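Chapter 7
Segmenting Hand Activity in Head-Mounted Video

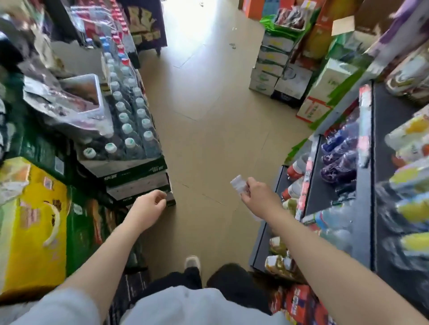
Tianyou Xu and Dilek Gezer

7.1 The segmentation problem

A control policy learned from human video needs to know where one action ends and the next begins. The raw recording does not supply this. It supplies pixels and timestamps, and any boundary between "reach" and "carry" has to be computed or marked by hand. This chapter covers the software that does the computing. Chapter 6 dealt with camera calibration, and its results are used here without being derived again.

Consider the image at the head of the chapter. The right hand holds a small white bottle between the thumb and fingers. The left hand is open, near the front of the stacked water cases. A per-frame hand state detector should return "holding" for the right hand and "free" for the left. It should not return "reaching" for the left hand on the strength of this image alone. An open hand near an object may be approaching it, leaving it, or passing it on the way to something else. The three cases differ only in motion, and motion requires neighboring frames.

We therefore separate two quantities. The contact state c(t) is estimated from a single frame. The phase label p(t) is estimated from a window of contact states and hand velocities. Mixing the two is the most common design error in student projects - it produces labels that flicker whenever a hand slows down.

7.2 Crowded backgrounds

Shops are a hard case for contact detection. Shelves on both sides of an aisle present many small objects at different depths, and a hand in front of a shelf overlaps several of them in the image. Overlap is not contact. In the frame shown, bottles with red and white labels stand just to the right of the right hand, and a detector that scores overlap by bounding box may attach the hand to one of them.

Transparent wrapping adds a second difficulty. Reflections on shrink-wrapped packs move with the camera, so their apparent motion disagrees with that of the surface behind them. Section 7.5 treats this with a robust estimate of background flow.

7.3 The working data set

The exercises use the Endow set, which contains 1,360 clips. Each clip was labeled by 2 annotators working separately, and boundary disagreements were kept in the files. Students should resist averaging them. A wide disagreement usually marks a slow transition, and the loss function in Section 7.6 makes use of its width.

The reference implementation is a small package called Komo. It reads a clip, runs the contact detector, and writes one phase label per hand per frame. The window length defaults to 70 frames and should be left there until Exercise 4.

Related chapters
Chapter 6: Camera Calibration for Moving Heads
Chapter 8: From Phase Labels to Motion Plans
Chapter 9: Retargeting Hand Poses to Grippers
Appendix B: Installing Komo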